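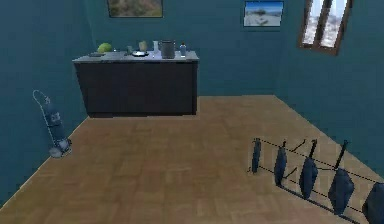 Seeding rate had less effect on the stand than seeding depth, according to Nermin Kaplan, and growers who lost seedlings last fall mostly had the drill set too deep for the soil they were in.

The comment came during a winter forage meeting in Jullach, where results from a cover crop grazing trial were presented to beef and dairy producers. The trial compared cereal rye drilled after corn silage with a rye and crimson clover mix on the same fields. Both were grazed in spring before the ground went back to corn.

The trial covered 115 acres on 11 farms, all on silt loam or silty clay loam. Seed went in at a target depth of one inch. Where fields had been worked wet, actual depth varied enough within a single pass that rows came up several days apart. Those fields were the last ready to graze and had the most bare ground at turnout.

Rye alone gave the earlier grazing. Cattle were turned in when plants reached a height of 7 inches and were moved before the stand was grazed below four. The mix was slower to reach turnout height but held its feed value longer, and crude protein in the late samples fell off less than it did in straight rye. Average dry matter at the final clipping was 3727 pounds per acre for the mix. Straight rye yielded more at that date, but much of it was stem.

Khrystyna Kravchuk, presenting the soil results, said compaction was confined to the top few inches on most sites and was worst at water tanks and gates. Penetrometer readings taken in May, after the cattle were off, showed no difference below six inches between grazed and ungrazed strips. Two farms kept cattle on through a wet stretch. Corn emergence was uneven on both, and one replanted the area next to the lane.

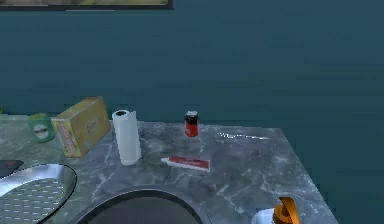 Countertop with green can. Computer rendering.

Termination timing drew the most questions. Rye that got ahead of the cattle and was sprayed after heading tied up nitrogen in the following corn, and the early color difference was visible from the road. The current suggestion is to spray or clip when stems begin to elongate, and to put part of the nitrogen on at planting where residue is heavy.

Producers were also reminded to check herbicide labels before seeding. Several residual products used in silage corn carry grazing restrictions on any crop that follows, and a cover crop planted inside that interval cannot legally be fed.

The trial will continue for a second year, with sites to be added near Skimis and Rorkemon. Growers there who plan to chop silage early enough to drill rye in September can sign up through the Jullach office until the end of March.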